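Hattar Gray-Rim Storage Bin: Review After Eight Months
Posted Saturday, June 3, 2023

I bought the Hattar bin last October from Clumidgate, mostly to get my order over the $99 free shipping line. I wanted one plain container for kitchen cloths, the kind that pile up between wash days. It has been in use every week since then, so this review covers how it has held up as well as how it looks.

The bin is a rectangle with rounded corners, a thick gray rim and a handle opening in the short wall. There is no lid and no divider. I use it on a wood-grain table with a cable hole near the back, and it leaves plenty of the tabletop free for folding.

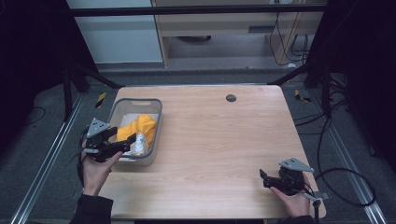

Size and capacity

One bulky piece takes up a lot of the floor. Anything quilted or padded springs back and sits in a heap, so what you can fit depends on what you put in. Flat dish towels are a different matter. Folded in thirds, I can stack a full week of them and still carry the bin without anything sliding off the top.

The listing says it is for "linens, toys and pantry goods." I can vouch for linens. I would skip it for small pantry items, as they tip over and you end up digging.

Handles and rim

The rim is the best part. It is wide enough to hold comfortably with a full load, and it does not dig into the fingers the way thin-edged bins do. The handle opening is smooth all the way through -- I checked for rough molding marks and found none.

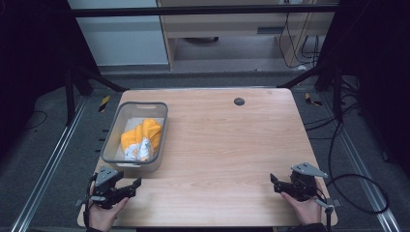

I also have an older bin from Alon in the same general size. It is stiffer, and the walls stay straighter when you pick it up by one end. The Hattar gives a little. It has never cracked or felt close to it, but if you plan to carry heavy things, that is worth knowing.

The pale floor makes it easy to see what is left in the bottom. It also shows lint. I wipe mine out with a damp cloth every couple of weeks. Bright yellow fabric has been through it many times with no staining so far.

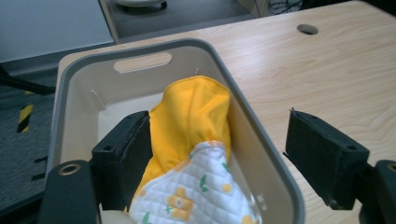
Price and verdict

I paid $14 at Clumidgate. Render had it for two dollars less when I looked last week, but charges shipping on small orders. At either price I think it is fair. I would like a lid option, even sold separately, and slightly stiffer long sides.

Rating: 4 out of 5. I plan to order a second one for bath towels.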